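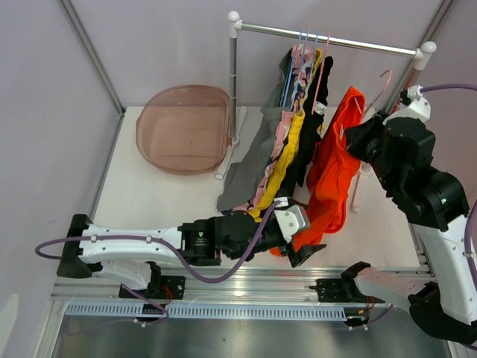
Amside, bench room 2. Aug 16, 2020

Quiet in here today, so I used the time to go through the small rack and write up where the hanging work stands. Stavros asked for notes he can read without me standing next to him.

State of the rack: everything is crowded under the left half of the rail. Gray knit on the far left, then the pink print, then the yellow, then the black one with the white tag. The pink plastic hanger is empty, farther right. The blue wire hangers are bunched up close together on the rail, same as every session. They slide toward each other and then you can't get one garment off without dragging its neighbor.

Gray knit is the problem piece again. It reaches the platform and heaps up at the foot of the rack. Knit stretches under its own weight and the rack is too low for it. Options:

- raise the rail (Zachary has a longer pair of uprights from the Skevetti order, not sure the knobs fit)
- fold the knit over the bottom bar of a hanger and don't hang it by the shoulders
- take it out of the set

I'd try the fold first. It costs nothing. If it slips off the wire we go to the plastic hangers, which have more grip anyway.

Yellow one: twisted into a strip. It does that when the shoulders aren't seated on the hanger, one side drops and the rest winds around. Shaking it out by the hem before hanging helps. Pulling it straight once it's up does not, it goes back within a minute. I tried this 3 times on Friday with the same result every time.

Pink print hangs narrow, folds in on itself. Not a fault exactly, there just isn't room on the rail for it to open out when the others are pushed against it. Should look better once the spacing is sorted.

Black one, no complaints. Leave the tag on, it's the quickest way to tell back from front on dark fabric.

Spacing. Measured nothing today but I want marks on the rail. Zachary suggested small rubber rings, the kind used for hose fittings, one between each pair of hangers. The rail is polished and tape won't hold on it, we went through half a roll in March finding that out. Rings can be rolled along when the set changes. I put a bag of 15 on the Cindier order, line item 743 in the book, should be here this week.

Wire vs. plastic. My view is still that we should stop using the thin blue ones for anything heavier than a T-shirt. They hook into each other at the neck and the shoulders are too narrow. Stavros likes them because they take up no room, and he's right about that. Compromise: wire for the light things, plastic for the knit and whatever comes in from Yeon. Need more plastic hangers for that. Any color but white, they get lost against the platform.

Basin is empty, parked to the left of the rack by the post. Please keep it there and not in front. When it's in front people drop things into it from above and they land in a ball, and then the first ten minutes of the next session go to untangling sleeves. Garments go in one at a time, flat, heaviest at the bottom.

Base plate under the left post: checked the foot, it's seated. I'd still like someone to go over the right one too, I didn't get to it.

Laundry: the gray knit should be washed before the next round. It picks up everything from the platform when it's down there. Cold, dry flat, or it will be even longer.

To do
Fold test on the knit, wire first, then plastic
Ask Zachary about the uprights and whether the knobs fit
Rings on the rail when they come
Hangers, plastic, 7 more
Wipe down platform before anything goes back on it
Right post foot

Stavros Kadrić has the room Tuesday morning. If you move the rack, write down where it was.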